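Open day at the Vindstead cold store
Dec 22, 2025

The flyer promised "a look behind the fruit you eat this winter." I have been to enough of these to expect a hairnet, a slide show and a free tote bag, and Geerts delivered all three before 10 o'clock.

Annelies Verbruggen led our group. She was friendly and quick, and she had an answer ready for everything, which made me trust the answers a little less. The store holds 700 pallets when full. It was nowhere near full. She put that down to a slow November, then moved us along to the ripening rooms, where we got to look at 4 closed doors.

The claim I had come to hear about was flavor. Geerts says fruit kept under its new Temen program tastes "as picked" after 17 weeks. Compared with what? There was a tasting table with one kind of apple on it and no fresh apple to try it against. When I asked, Tineke Prins from the quality office said a blind test had been done with 283 people. She did not have the results with her – they may go on the website.

Citrus got less time than it deserved. Oranges are bought in, graded again and sent out within days, and I would have liked to hear how many fail that second look.
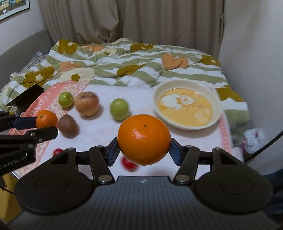 A large orange with a glossy, dimpled peel.

Parking was free but a long walk off, and the coffee ran out early. I did buy a bag of pears on the way out. Two were good. The rest are still hard as wood on my windowsill, and I'll give them until the weekend.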